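Rental kitchen redo - do I have to seal the wall tile, and what about the doors?
Posted Aug 16, 2018

Krisztina Barta
I'm fixing up the ground floor of a two-bedroom rental in Holtthorpe before new tenants move in this September. The previous owner left me a long stretch of wall tile and I can't tell if it was ever sealed. The grout is light gray and I'd like to keep it that way. I also have to repaint the inside doors. Which job goes first, and do I need a sealer at all? I've read both yes and no. 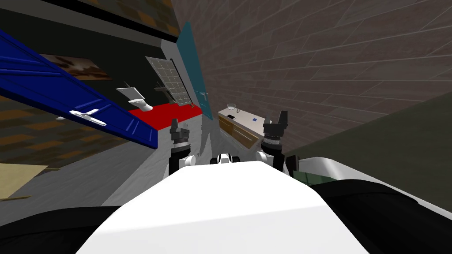
Budget is tight, so I would like to do this once. The place has walls, doors and furniture in view of each other all the way through, and I don't want to drag sanding dust over fresh work. I can move most of the furniture into the back bedroom if that helps. My brother-in-law says to skip the sealer and just wash the wall with vinegar every month.

Vaughan Ellery
Doors first. Sanding makes more mess than anything you'll do to the grout. Take them off the hinges if you have a garage, and label each one on the top edge with pencil. Two thin coats, and leave them overnight in between.

For the tile, put a few drops of water on a tile and on the grout and wait ten minutes. If the spot goes dark, it's taking in water and a penetrating sealer is worth the money. If the drops just sit there, leave it alone.
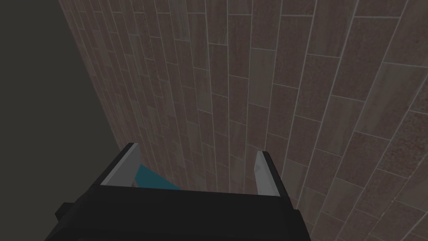 Clean the grout before you seal it or you'll lock the dirt in. Warm water, a mild dish soap and a nylon brush, then rinse twice and give it a full day to dry. Don't use the vinegar - it wears away cement grout over time. Wipe the extra sealer off the tile faces before it dries or it leaves a haze.

Murray Quinlan
Agree on the vinegar. I never sealed mine in Flamley and it's fine but that's a hallway, no grease.

Alby Henare
What kind of paint is on the doors now? If it's oil you need a primer first.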